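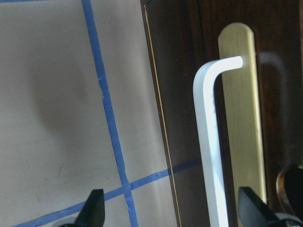

Blue tape and two black gripper fingers.

Clutch Ratings: Frequently Asked Questions
Maintained by Melina Psarras. Last updated 14/01/2023.

Why doesn't Rostel publish a clutch rating?

We used to. It ran for one season, people quoted it in arguments, and when we checked it against the next season it told us very little. We'd rather leave a blank column than fill it with something we don't believe.

But surely some players are better late in games?

Probably. I'm not claiming everyone in a uniform has the same nerves. I'm saying that when you hand me a list of the best late-game shooters in the Workitz League, I can't tell which ones earned it and which ones had a good month, and I doubt you can either.

What counts as "clutch" anyway?

Depends who is selling it. The old version used the last five minutes with the score within five points. Others use two minutes and three points. Move the cutoff a little and the top of the list changes, sometimes completely. If a skill shows up at five minutes and vanishes at four, I'd want to hear more before I called it a skill.

How much data did you look at?

2,178 close-game shots from the first season and 2,045 from the second. That sounds like plenty until you split it up by player. Most regulars end up with a few dozen attempts, and a couple of bounces off the rim will move a shooting percentage a long way.

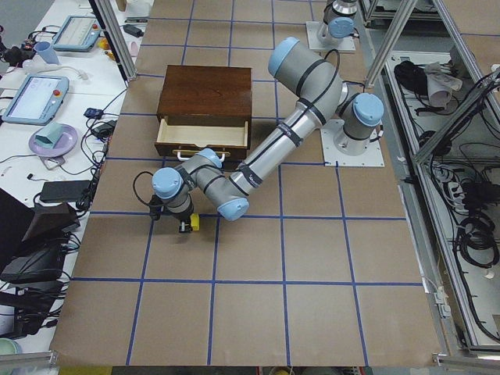
The players near the top in the first year mostly slid back toward their ordinary shooting numbers in the second. So did the players near the bottom, who got no credit for "learning to handle pressure" as far as I could tell. Of the 9 players we had flagged as elite closers, 8 shot worse in close games the following year.

What about Vlachopoulos? He hit all those game winners.

He did, and they were fun. He also took more last shots than anyone else on his team, because the coach kept calling the same play. Go back through the game logs and you'll find the misses. They don't make the highlight reel.

Isn't the Dedent Index supposed to fix this?

That's the claim. Dedent weights each shot by how much it changed the odds of winning, and I have no quarrel with that as a way of telling the story of a game. It describes what happened. Using it to predict what happens next is another matter, and I haven't seen a test on seasons that weren't used to build it. If there is one, please send it.

Do free throws tell us more?

A bit more. Same distance, no defender, no argument over shot selection. The trouble is that teams pick who goes to the line late by passing to their best shooters, so the group average looks better under pressure than it should. Compare each player with his own season rate and most of the effect goes away.
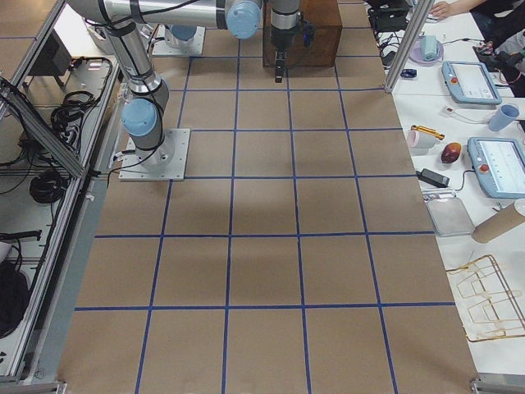
Tired legs are in there too, and I don't know how to separate those from nerves using a box score. Anyone who says they can should show the work.

So what should I look at instead?

Overall shooting, over as many games as you can get. It's dull, and it did a better job of guessing second-season close-game shooting than first-season close-game shooting did.

Will the rating ever come back?

I'll run the comparison again in September with another season added. If the numbers hold up I'll say so on this page.

Can I get the old ratings?

Yes, they're in the archive under discontinued stats. Please don't cite them as ours without mentioning that we dropped them.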